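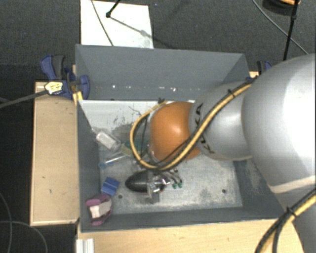 The Rindlow Local Studies Room: Notes on a Change of Policy

November 22, 2019

Readers of this blog will be aware that the local studies room at Rindlow has revised its conditions of access, with effect from this month. As a regular user of the collection, and formerly an employee of the library service, I wish to record my views on the matter.

Under the previous arrangement, a reader could request up to 12 items in a day and have them brought to the desk within the hour. The new conditions reduce that number to 2, and requests must now be lodged in writing before the visit. The stated purpose is the protection of fragile material, in particular the Cloutier papers, which comprise over 3000 letters, receipts and survey drawings relating to the settlement of the Cuvgate district.

I have no quarrel with the purpose. The Cloutier papers were poorly housed for decades, and several of the drawings have split along their folds. Povilas Žukauskas, whose catalogue of the correspondence remains the standard guide, recommended as long ago as his first edition that the drawings be stored flat and issued singly. It is regrettable that this advice was not acted upon sooner.

The difficulty lies in applying one rule to the whole of the collection. The rate books, the bound newspapers and the 400 parish pamphlets are robust, and many exist in duplicate. A family historian tracing a single surname through the rate books may need to consult nine or ten volumes in a morning. Under the present rule the same work would occupy the better part of a week - a considerable imposition on anyone travelling from Cuvgate, where the bus service is limited.

I would respectfully propose that the limit be confined to manuscript material and that printed items be issued as before. I would also ask that the request form be made available at the front counter, as not every reader has a computer at home.

I have written to the library in these terms and have received an acknowledgement. Any reader who wishes to make a separate submission may do so at the enquiries desk during ordinary hours. The photocopying charges are unchanged, and the microfilm reader nearest the window is again in working order.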